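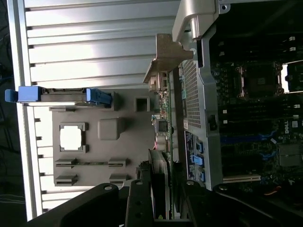 Ribbed metal panel with a blue latch handle

Zelldale is a town in the Huvlow district, on the north bank of the Danine River. It had a population of 428 at the last census. The nearest larger centre is Rantala, 60 kilometres to the east by road.

History

The town began as a river landing where wheat and timber were loaded onto barges. A post office opened in the general store, and a school followed two years later. The first townsite stood on the flats beside the landing and was moved uphill after repeated flooding. Some of the old cellar holes can still be found near the boat ramp.

Barge traffic ended when the railway reached Rantala. Zelldale was never given a station, and several families moved away. The name comes from a farm on the east side of the creek. Older maps show it as Zell Dale, in two words.

Geography

Zelldale sits 131 metres above sea level. The main street follows the ridge, with side streets running down to the river. Danine Creek, often confused with the river of the same name, forms the western boundary.

Economy and services

Mixed farming is the main source of work. The town has a fuel stop, a hall and a primary school with 11 pupils. Older students travel to Rantala by bus. The Huvlow district office closed its Zelldale counter on December 16, 2019, and its services moved to Rantala the following January.

See also
Danine River
Huvlow district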